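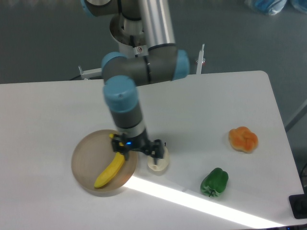
**Visit report: Utcombe site, August 5, 2025**

Present: Hanne Pitkänen (purchasing), Angus McKinnon (maintenance) and the undersigned. Hosts were Marama Kingi and Jarrah Rakena of Hendricks.

The purpose was to collect planning figures for a pick-and-place cell at Sulport, to be budgeted for next year. We did not go to choose a supplier. Brilano has been asked for a competing offer and will be visited separately.

**Demonstration cell**

Hendricks runs its food handling trials on a plain white table with one arm and a two-finger gripper. The work set is mixed on purpose: a banana, a bell pepper, a knotted bread roll and similar pieces, with a shallow round plate as the target. Rakena operates the cell and answered most of our questions directly.

Points relevant to our specification:

- Gripper. Two fingers cover a wide range of shapes. Soft bakery goods are the open question for us. Hendricks quotes padded fingers as an option and recommends budgeting a spare pair per cell.
- Lighting. Daylight falling across a white surface can wash out part of the camera view. Our packing room has windows along one side, so blinds or a matte gray top should go into the estimate. Neither was in our first draft.
- Cables. McKinnon wants all cable runs below table height and a clear margin at the table edge. This adds to the width of the cell and should be settled before the floor plan is drawn.
- Part placement. Loose pieces can lie at any angle. Kingi advised against paying for a fixture or tray feeder until we have run trials with our own goods.

**Cost structure**

The quotation will be split into arm, gripper, table and mounting, safety equipment, and integration. Pitkänen asked for integration as a fixed price. Hendricks agreed for the first cell only; later changes to the product list are charged by the day. We consider this acceptable if the product list is frozen before the order is placed.

Delivery is quoted at 7 weeks for the arm and 4 weeks for the gripper, both from receipt of order. Commissioning follows delivery and takes 8 working days. Operator training is not included in the commissioning price.

Acceptance would be based on a run of 200 picks using our own goods. The permitted number of failed picks was not agreed. McKinnon also asked that drops be logged separately from missed grasps – the two have different causes and different costs on our line.

**Open items**

1. Pitkänen to request the itemized quotation, with padded fingers and training as separate lines.
2. McKinnon to measure the packing room and confirm the power supply and floor loading.
3. Rakena to send the gripper data sheet and the cleaning instructions. Washdown rating was discussed, but we have nothing in writing.
4. Undersigned to send sample goods to Utcombe in August and to arrange the Brilano visit on the same question list.

Leonie Lowther
Production planning, Sulport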